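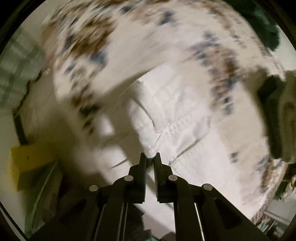

About De Smet

De Smet designs and marks workplace certification exams. We are based in Skirnville and have a second office in Drultulia, where most of the marking is done. Our certificates cover payroll practice, staff records, recruitment and the supervision of small teams. They are taken by people already in work, usually paid for by the employer, and are renewed at fixed intervals.

We do not run training courses. Candidates prepare with their employer, with an independent training provider or on their own, using the published syllabus. Keeping teaching and examining apart is a condition written into our articles, and it applies to subcontractors as well as to staff.

What we offer

There are 6 certificates at present. Each has a syllabus, a specimen paper and a reading list, all of which can be downloaded without an account. The payroll and staff records papers are revised every spring to take in changes to the rules on pay and leave. The others are revised when the subject panel asks for it.

Papers are sat on a computer at an approved centre or, for employers with a suitable room, on their own premises under one of our supervisors. Each paper has a short-answer section and a case section. The case section gives the candidate a set of documents, such as a contract, two months of timesheets and a letter of complaint, and asks for a written decision with reasons. It carries the larger share of the marks.

Harness

Harness is the software we use to build, deliver and mark papers. It was written in-house and has been in use for every sitting since the paper scripts were withdrawn. Questions are stored singly, each with its mark scheme, its revision history and its results from past sittings. A paper is assembled from this store against a fixed plan, so that two papers for the same certificate test the same topics in the same proportions.

The store holds 1081 live questions. A question is taken out if it has been answered correctly by nearly all candidates over three sittings, if the rule it tests has changed, or if markers disagree on it more often than our limit allows. Withdrawn questions are kept for reference and some are used in specimen papers.

Employers with candidates in the system can see bookings, results and renewal dates through Harness. They cannot see scripts. Candidates may request their own script after results are issued.

Marking and appeals

Every case section is marked twice, by markers who do not see each other's marks. Where the two differ by more than the allowed margin, a senior marker reads the script and sets the final mark. Short answers are marked by software, and a sample is checked by hand.

Marks are reported on a scale that runs to 1000. The pass mark is set for each sitting after the subject panel has reviewed the paper, and is published with the results. Appeals must be made in writing within the period shown on the results letter. The fee is returned if the mark is changed.

Staff and markers

We have 80 permanent staff across the two offices. Markers are engaged by the sitting and must hold the certificate they mark or have equivalent experience in the field. New markers complete a set of trial scripts before they are given live ones, and all markers repeat the exercise each June.

Vacancies for markers and room supervisors are listed on the jobs page. Enquiries from employers and centres should go to the Skirnville office, and questions on results or appeals to Drultulia. Telephone lines at both offices close at 4.30 pm.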